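Deposit and allowance question on a custom build contract

Posted by Consuelo Espinoza
December 21, 2023

We are under contract with a small design-build firm, Palumbo, for a house outside Birkton. The contract is cost-plus with a 16 percent fee. Flooring and countertops are carried as allowances. The drawings are at permit stage and selections are due in March. 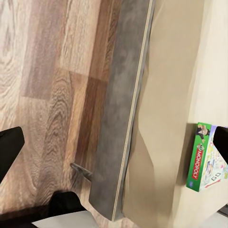
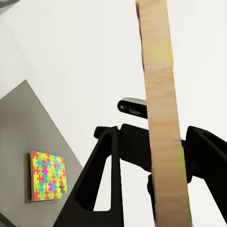 The flooring allowance covers 881 square feet on the main level. The contract says overages are "billed at cost plus fee" but is silent on what happens if we come in under. It also does not say whether the allowance includes labor, underlayment, or waste. The builder's office told me by phone that it is "material only," but the line item just reads "flooring, main level." Do I need an amendment before selections, or is an email enough?

3 comments

Bulter62

Get it in writing. Phone calls mean nothing once the invoices start.

zivdale_estimating

First, check the contract for a clause on modifications. Most residential forms require a written change order signed by both parties. If yours does, an email may help show intent but should not be relied on to change the terms.

Second, under a true cost-plus agreement an allowance is only a budget placeholder. You pay the actual cost plus the fee, so an underrun should reduce the total without any separate credit language. Under a fixed price or a guaranteed maximum, the credit has to be spelled out, including whether the 16 percent comes back with it. Read the pricing section again – many contracts are labeled cost-plus and then carry a cap further down.

Third, ask for a one-page allowance schedule as a signed exhibit. For each item it should list material, labor, delivery, tax, waste factor, and whether the area is net or gross. An area of 881 net needs more material than that once cuts are included.

A local attorney can review a schedule like this fairly quickly. Rules on home construction contracts vary by state.

2 comments

Marlow K.

Ours said material only too. Labor was a separate line on page 62 of the spec book, so look there before you ask them.

Share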